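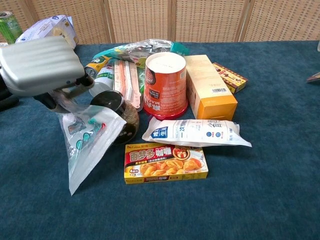
December, gripper trials, carpet table. Started 7.40 am

Carrying on from the Stetex vs Borgate comparison. Same arm for both, same controller (Pratus), same pick list. Only thing changing is what's bolted on the end, plus the finger pads later if there's time.

Grocery set as before: zip bag, dark glass jar w black lid, noodle cup, salt packet, curry box, foil packet, bundle of sticks, bottles etc. All bunched up in the middle. Spreading them out makes every gripper look good so please leave them bunched.

Stetex first. 100 picks, default force.
- boxes fine. Curry box lying flat is the slow one, fingertips have to get down into the pile of the carpet to find the edge. Carpet gives a bit, which helps. On the bare bench last month it just skated.
- noodle cup fine from above if it comes in square. Anything off square and it tips before the fingers close. Paper cup, so go easy, dented one at default force. Dropped to 44 on the slider (slider units, don't ask me what they are in newtons, the manual has two different tables) and no more dents.
- salt packet surprisingly good. Grab the middle, let it sag. Ends flop around but it stays put.
- zip bag bad. Fingers close on film, bag slides out the bottom. When it does hold it's got a pinch of the top edge and the whole thing swings on the way to the bin. Slowed the wrist right down, better, still not happy.
- jar ok by the lid, not ok by the body. Glass too slick for the hard pads.

17 drops out of the 100. Most were the bag or the foil.

Swapped to Borgate 10.15. Mount bolts are different length AGAIN, the short ones are in the lid of the grey toolbox, put them back there. Recalibrated tool centre point, took three goes as I'd forgotten to change the payload and the arm was sagging. Check payload first!!

Borgate, 44 picks then stopped. Faster close, and the pads have a bit of rubber so the jar body is fine now. But it's wider at the knuckles and keeps nudging the neighbour on the way in. Knocked the noodle cup over going for the orange box, then knocked it over again going for the salt. Planner thinks the gripper is slimmer than it is. Checked the collision model and someone (me) had left the Stetex one loaded. So those 44 don't count. Redo after lunch.

Camera notes: glare on the zip bag is still a pain. Depth has holes in it wherever the film catches the light, so the grasp point wanders between tries with nothing moved. Turned off the overhead nearest the window and it settled some. Foil packet same story. Ansah depth filter on its middle setting seems to be the least bad, high setting eats the curry box altogether becuase it's so flat.

Exposure left on manual, don't put it back to auto, it hunts every time the gripper housing comes into view.

1.30 pm. Borgate again, right collision model. Much better behaved. No nudging to speak of on the first run through, takes the long way round the cup. Cycle time is worse obviously. Got partway then the Pratus box threw a comms fault, reboot, lost the log for that batch. Cable at the controller end is loose in its socket, taped for now. Needs a proper strain relief, there's one in the parts drawer I think.

So nothing to compare yet for Borgate, only a feeling: better on jar, worse in clutter, same on the bag.

To do
- rerun Borgate full 100, log saving to the local drive this time
- rubber pads on the Stetex, see if they fit (hole spacing looks close)
- bag: try 300 ms dwell after close before lift, at the moment it goes straight up
- order more short bolts
- new colour tape for the bin outline, arm camera can't see the blue on the carpet
- strain relief!!

Left the Borgate mounted, arm parked, air off.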